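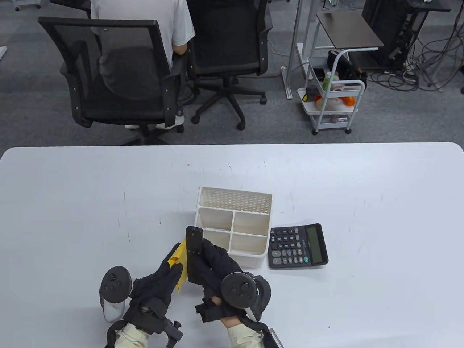

Desk organiser

A desk organiser (also called a desk tidy, a desk caddy or, in my family, "the thing with the pens in") is an open container for the small stuff that collects on a working surface. It stands on the desk, it has no lid, and it's split into sections so that you can put your hand on a pen without tipping out a drawer. I've written this entry for the household pages of the Urnance wiki, where we're allowed to chat a bit, so expect opinions along with the facts.

Most of what follows is about the plastic sort with a woven pattern, as that's the kind I know best and the kind I keep buying.

Names

People in Britain mostly say "desk tidy", and shops mostly say "desk organiser". A "pen pot" is a single cup and doesn't count, in my view, although our Unis category page lumps the two together and I lost that argument in April. A "caddy" usually means something a bit larger, and the word gets used for bathroom and cleaning sets too, so be careful when you're searching for one.

Shape and build

The common moulded type is a rectangle with rounded corners and a smooth rim. Many are taller at the back than at the front, with sloping sides, which keeps long things like rulers standing up behind the short things. Thin walls inside make the compartments. You'll often get one long narrow slot at the back and a few smaller boxes in front, though the number varies a lot from one model to the next.

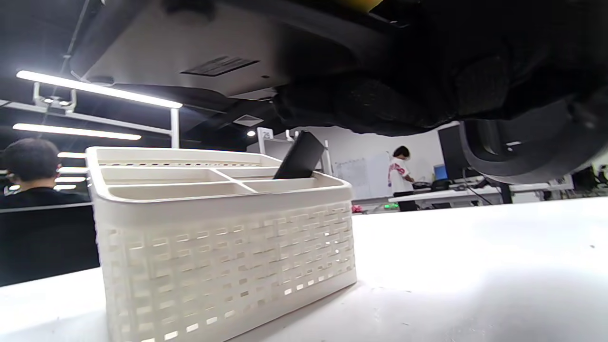
By the Fatden household editor
Last edited 5 July 2019

The basket-weave pattern is moulded in with the rest, so there's nothing to unravel. It's there partly for looks (it's a nod to proper wicker) and partly because the little openings use less plastic and let you see roughly how much rubbish has built up at the bottom. They also let paper clips poke out, which drives me up the wall. If you keep clips or drawing pins, line that compartment with a bit of card or pick a tidy with solid sides!

White is the easiest colour to find. It does yellow a little if it lives on a sunny windowsill, and mine went distinctly creamy after a couple of summers, but a wash in warm soapy water brings up the surface dirt nicely. An old toothbrush is best for the weave. Leave it upside down on a tea towel to drain, as water sits in the corners for ages.

What goes in it

Pens, pencils, scissors, a glue stick, a ruler, sticky notes – the usual. Flat things such as a phone or a remote control will stand up in one of the smaller sections perfectly well, and I'd say that's where a remote ought to live if your desk is in the same room as the telly. Put the heavy items towards the back. A light plastic tidy with a big pair of scissors at the front has a habit of going over when you reach past it.

Things that don't belong: food, loose change (it never comes out again), dead batteries, and any pen you've already tried twice.

The lists on our Esteves page run to 2,000 kinds of small desk item, of which I'd guess a normal person owns a drawerful. Don't try to house them all. 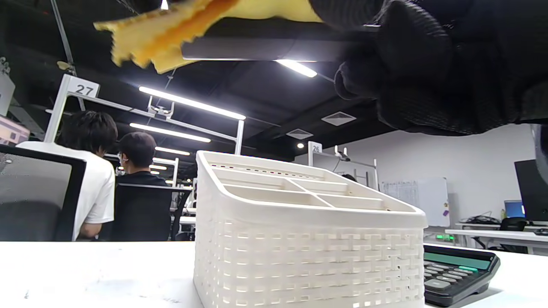 Placing a tidy is a matter of which hand you write with and what else has to be on the desk. Right-handers often like it on the left, out of the way of the elbow, and left-handers the reverse. A calculator is too wide for most compartments, so it needs its own patch of table, and the spot just to the right of the organiser, tucked in by the front corner, suits me very well: both are in reach and the middle of the desk stays clear. Do leave enough room to press the keys without knocking the rim.

Sorting one out

I empty mine on a Friday. Everything comes out on to the table, crumbs and pencil shavings go in the bin, and then I wipe the inside with a dry cloth before anything goes back. Long things go in first, at the back, then the rest by how often I use them. If a compartment was full of bits I hadn't touched since the last sort-out, those go to the drawer (and from the drawer, in time, to the charity shop).

Wipe underneath as well. Grit under the base will scratch a pale tabletop when you slide the tidy about, and those fine grey lines are a pain to shift.

See also

Pen pot
Letter rack
Drawer divider
Cutlery tray (used as a desk tidy)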